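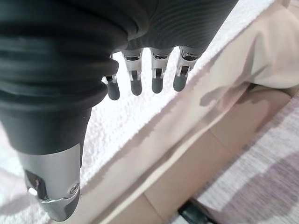 Vandov Community Chorus: Members' Pages

Home | About | Sing With Us | Concerts | Minutes | Contact

We use cookies to remember your preferences. By continuing to read this site you accept them. Accept | Settings

Minutes of the General Meeting held December 26, 2023
Upper hall, Greden Street

Present: the director, the accompanist, the secretary (writing), the librarian, the section leaders for alto, tenor and bass, and those members who had run out of relatives to visit.
Apologies: the soprano section leader, by text, with a photograph of a beach.

The chair opened the meeting at 4:15. It had been called for 4:00, and a bass pointed out that this was the closest the chorus had come to starting together all year.

1. Minutes of the last meeting

Approved, with one correction. Where the minutes read "the tenors were asked to listen," they should read "the tenors were asked to listen again."

2. The winter concert

The director thanked everyone. Ticket sales came to 200, against 300 programs printed. The leftover programs are in the cloakroom and members may take as many as they like. So far one member has taken one.

On the music, it was agreed that the first half went well. The second half was discussed at greater length. The director said the entry at the top of the carol medley had been "generous," meaning that it took place over several beats. The altos wished it recorded that they were on time. The basses wished it recorded that the altos always wish this recorded.

The unaccompanied piece finished almost a half step below where it began. The accompanist asked whether, another time, she might be told in advance, as she had come in afterward on the printed page in the printed key and had received looks. The director will give a note from the piano before the last verse and the chorus will try to take it.

Refreshments sold out at intermission. The mulled cider was praised by all parties and a motion to make it the second half was ruled out of order.

3. Spring program

The director proposed the Kırmızıgül settings, a cycle of nine short songs. Copies were passed around. The following points came up:

- Two of the nine are in Turkish. A member who spent a semester there offered to coach the pronunciation and then admitted it was mostly a semester of food words. The director will look for a recording.
- Song four divides the tenors into three parts. There are four tenors. The tenor section leader asked which part would be getting the company.
- Song seven is marked "very quiet throughout." There was laughter, and the director waited for it to stop.

A counter-proposal for an evening of show tunes was made, as it is every December. It was voted down, as it is every December, by a smaller margin than last time. The director asked that the margin not be minuted.

Agreed: the Kırmızıgül settings will form the first half of the May concert, with lighter pieces after the break. Suggestions for the lighter pieces go to the librarian on paper. Humming them at her in the parking lot does not count.

4. Music library

The librarian reported that 80 scores remain out from the fall. She has written to everybody concerned. Three members replied that they had already returned theirs, and two of those were holding them during this item.

Pencil markings are to be erased before scores come back. The librarian has found breath marks, which she understands, and also a grocery list, a game of hangman and the word "NO" written over an entire page of the Brahms. She would like to know about the Brahms. No one came forward.

5. The hall

The heat in the upper hall has two settings, off and tropical. The secretary telephoned the landlord, Prakik Properties, and was told that a part is on order. He was told the same thing in the fall and has begun to wonder about the part.

The third riser still tips when stood on at the left end. Until it is fixed, the left end of the third riser is to be occupied by someone with good balance and no solos. The basses will sort this out among themselves.

It was asked if the door could be propped open for latecomers. The director said she would sooner that latecomers were embarrassed.

6. Dues

Dues stay the same for the spring term. This was the only item carried without discussion, and the chair remarked on it, which led to discussion.

7. Attendance

The director reminded members that rehearsals run every week, including the weeks before a concert, when they are especially useful. Missing three in a row means singing the program through for a section leader. The alto section leader offered to hear people at her kitchen table. The bass section leader said his would probably do it in the car.

8. Any other business

a) Concert dress. Black is still black. Navy was raised again. The chair held a navy sleeve next to a black one under the hall light and the matter was closed.

b) Cough drops. Members are asked to unwrap them before the quiet songs. The unwrapping of one during the December solo lasted eleven measures.

c) A lost glove, gray, left hand, is on the piano. It has been there since last May and the accompanist would like the space.

Meeting closed at 5:50 with the round, which was started twice.

Next meeting: to be posted on the members' page once the hall has heat.

Home | About | Sing With Us | Concerts | Minutes | Contact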